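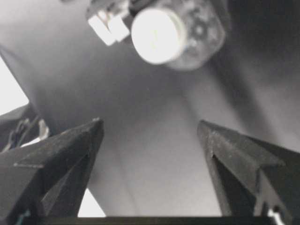
Living With the Arms: Shop Tips From the Letley Bottle Bench

Posted November 5, 2024, on the Flurnurdale shop pages

We rinse, sort, uncap and recap bottles at Letley, for the Fliltunach refill line across the yard. Until February we did all of it by hand, with the radio on. Now part of it is done by a pair of arms on a gray table, and the rest of us have been promoted to looking after them. The promotion came with a laminated card and no other benefits that I've noticed.

These are the tips that aren't on the card. They come from the clipboard by the sink, where people have been writing them down between complaints about the sink. If your shop is getting arms of its own, take what you like.

Before the shift

Wipe the table with a damp cloth, then a dry one. A smear you would never notice can make a bottle skate when a finger nudges it. Old T-shirts work better than paper towels, which leave fuzz, and the fuzz goes straight to the fingertips.

Wipe the fingers too, with the power off. Go into the inside faces with a cotton swab. A bit of dried syrup on one side will hold on to a bottle after the arm has decided to let go, and then you get to watch the bottle travel.

Look at the cables. Tug nothing. You want to see slack where there was slack yesterday. If a loop has wandered, call the night lead before you start, and do not tuck it behind something with a clothespin. There was a clothespin. It is in the drawer now with a note on it.

Pull down the shade on the side where the sun comes in. The cameras dislike glare even more than the second shift does. Clear plastic is hard enough for them to see without half the table lit up like a beach.

Setting out bottles

Stand them up straight, caps snug. A cap put on crooked is a cap that will be turned crooked, with great patience, for as long as you let it.

Leave a hand's width between one bottle and the next. This was the hardest habit to break for those of us who spent years packing them shoulder to shoulder. It looks wasteful. The arms need the room to come down with their fingers open, and they don't know how to say excuse me.

Empties are lighter than you remember. When we started, the full ones behaved and the empties fell over if anyone walked by with purpose. If you're running empties, turn off the floor fan. Yes, in summer also. We bought a quieter fan and pointed it at the people.

Check the cap tops for old sticker glue. Rub on a little cooking oil, wait a minute, wipe, then wash with dish soap so you aren't handing the machine a greased cap. Stains that won't come off can stay. They bother visitors and nothing else.

Bottles with deep dents go in the hand bin. You can pop a dent out by filling the bottle with hot tap water and capping it, but do that at the sink, let it cool, and ask yourself whether one bottle is worth your morning.

While it's running

Keep your hands out. I know. It is about to miss, you can see it's about to miss, and you could fix it with one finger. Press pause, wait for the arms to stop and the light to change, then use your one finger. The whole of the old job was reaching in, and it takes a while to get that out of your shoulders.

Stand where you can see between the fingers. From the side, everything looks lined up. From the front you can tell if the bottle is sitting in the middle of the gap or if one finger is going to arrive early and shove it.

When one arm is working close to the other, slow the pair down. There's a dial. Some of us treat the dial as a test of character and keep it at 8, which is fine for moving bottles from one side to the other. For cap work with both arms over the same bottle, 4 is plenty. At 2 you could knit while you wait, and one person does.

Write down every stop, even the silly ones. "Bottle fell, don't know why" is a useful entry once you have a page of them all at the same time of day. That's how we found the sun problem.

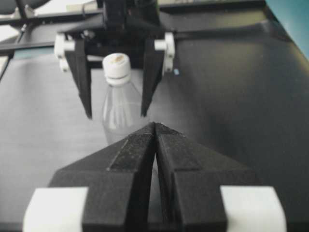 When it drops one

Pause first. Pick up second. The bottle is on the floor and will still be on the floor in a moment.

Dry the spot, set the bottle back where the program expects it, and start that bottle over from the beginning. Starting from the middle saves a little time and confuses everybody, including whoever is reading the log after you.

If it drops the same one again, put it in the hand bin and move on. Do not argue with it. We have a tally of 50 dropped bottles taped inside the supply cupboard, and somewhere in there is the one a coworker put back nine times.

Looking after the people

They tell you the arms take over the boring part. They take over one boring part and hand you a different one. Uncapping bottles hurt my wrists, and that has stopped, and I'm glad of it. Watching hurts my neck. Raise the monitor to eye level with whatever you've got. We used a case of hand soap.

Swap places every hour. A person who has watched for longer than that is looking at the table and thinking about supper. The hand bin makes a good break from it, and it keeps your fingers in practice for the days when the arms are down.

Get a stool with a footrest. Ask for it in writing. We asked out loud for months.

Keep the radio. Management worried that it would distract us from the stop chime. We changed the chime to something uglier and the matter was dropped.

Teach the new people the hand method before they touch the controls. Someone who has opened a few hundred caps knows what a stuck one feels like and can guess what the arm is up against. Someone who has only seen the screen will press "retry" until the cows come home.

And have the pay talk early. Our job titles changed from "packer" to "cell attendant," and the rate stayed where it was until we pointed out that the new title was longer. It has since moved, a little.

End of the day

Park the arms with the Park button, never by hand. Fingers closed for the night, so nothing gets caught between them, including a sleeve.

Empty the hand bin or sign for what's left in it.

Wipe the table again. Same rag is fine if it's still clean, and it won't be.

Questions about the bench go to the Amato desk, extension on the card. Questions about the sink go on the clipboard with all the others.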